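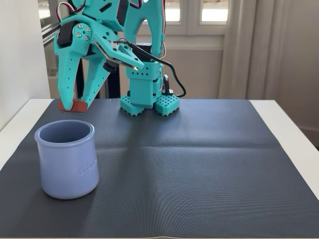 Cordeiro ceramic pot, pale lavender-blue

Item 1935
In stock — ships from the Tundov warehouse

Small-run ceramic pot in the soft lavender-blue that sold out last July. Same color, same clay, new batch. For a desk, a shelf, the kitchen counter, wherever. Reads more blue in daylight, more lavender under a warm bulb. Screens vary, so order one first if you're matching a wall.

Goes well with white furniture. Also good on dark gray — see the Bilano mat further down.

Details
Material: ceramic
Color: pale lavender-blue
Made by: Cordeiro
Batch size: up to 200 pots
Sold singly. No plant, no mat.

Color varies a bit from pot to pot, comes from the firing. Small specks are normal and we don't take them as faults. Chips and cracks are, so tell us.

Using it
Happy with small houseplants, cuttings, herbs. Or skip the soil and keep pens in it, wooden spoons, whatever is rolling around the drawer. If you're planting, easiest is to leave the plant in its plastic nursery pot and drop the whole thing in. Lift it out to water, let it drip in the sink, put it back.

Not for the oven. Not for the stovetop. Not for food. Keep it indoors in winter, frost will crack it.

Cleaning
Warm water, dish soap, soft sponge. No steel wool. White crust from hard water comes off with a little vinegar, rinse well after. Hand wash only please — we've had to many come back chipped from the dishwasher.

Bilano mat, dark gray, textured
Sold seperately, item 124. Big enough to cover most of a small table. Saves the tabletop from scratches when you drag pots about, and catches the spilled soil. Shake it out over the trash or the yard, wipe with a damp cloth, lay it flat to dry. Don't fold it for storage, the crease stays. Roll it.

Shipping
Orders in before noon go out same day, except weekends. Pots are double boxed with paper fill. Mats go rolled in a tube, so a pot and a mat ordered together arrive as two parcels, sometimes a day apart. No extra charge for that.

Pick up at the Flollbridge store is free. Wait for the email before you drive over.

Returns
30 days, unused, in the original box. Arrived broken? Send a photo of the pot and one of the box, we'll ship another. Keep the pieces until you hear from us.

Other colors
None right now. Sage and off-white are planned, no date yet. Use the "email me" button and you'll get one message when they land.

Page updated Apr 28, 2026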